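Skarkent Recipe Ratings, data card

2536 ratings of home recipes, gathered in August by Beatriz Quintela. Scores run from 0 to 100, which suggests more precision than anyone's tongue has.

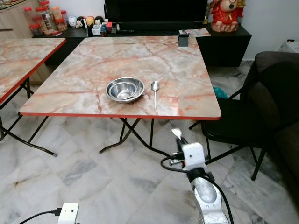
Portion size is the weakest column. Contributors wrote "a bowl" and left it there. Two steel bowls can nest one inside the other, so the word settles very little. I would leave the column out of any average.

Licence: ask Beatriz.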